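Zestel
Current Opportunities

Bench Assistant, Power Accessories (part-time, fixed term)
Location: Troltonby
Reports to: Bench Supervisor, Household Electrical
Positions available: 2
Hours: 26 per week

About the position

Zestel inspects, sorts and catalogs household electrical accessories on behalf of retailers and property managers. The Troltonby site receives power strips, extension cords, plug adapters and USB charging blocks that have been returned, replaced or withdrawn from furnished apartments. Last year the site processed 2,141 items. A further intake from the Fedotmont housing portfolio is expected in May, and two Bench Assistants are sought to support it.

The work is carried out at a table. Each item is placed on a clear surface, examined by eye, handled, recorded in the catalog and moved to the correct tray. No electrical repair is performed by Bench Assistants, and no item is opened at the bench.

Duties

The successful applicants will:

Unpack incoming cartons and match their contents to the packing list.
Check housings for cracks, discoloration and loose parts.
Check cords along their full length, including the point where the cord enters the housing.
Record the number and type of outlets, the presence of a switch, and the number of USB ports.
Enter each item in the Rugemalira catalog under the correct category.
Coil and tie cords to the site standard before items are trayed.
Report damaged items to the Bench Supervisor, who will decide on their disposal.
Leave the bench clear at the end of each shift.

The Rugemalira catalog currently holds 127 categories. Full training in its use is provided during the first two weeks, and applicants are not expected to know it in advance.

Requirements

Applicants must be at least 18 years of age and authorized to work in the United States. A high school diploma or equivalent is required. Applicants should have good close vision, with or without correction, and be able to handle small objects for extended periods. Cartons may weigh up to 30 pounds; a cart is available.

Accuracy in written records is essential. Familiarity with international plug and socket types would be an advantage. Multi-standard outlets make up a good share of the intake and must be entered separately from single-standard ones.
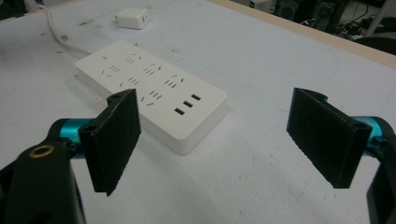
Where a strip combines outlets with USB ports, it is entered as one item and the ports are noted in the second field. Plug adapters are entered on their own line, even when they arrive in the same carton as a strip.

Terms

The appointment is for six months, with the possibility of renewal. Shifts begin at 8:30 a.m. Paid training, paid sick leave and free parking are provided.

How to apply

Please submit a resume and a brief cover letter through the Zestel careers page, quoting "Bench Assistant, Troltonby." Shortlisted applicants will be invited to the site for an interview and a short practical exercise in sorting and recording.

Zestel is an equal opportunity employer. Applicants who require an accommodation at any stage of the process should state this in their cover letter.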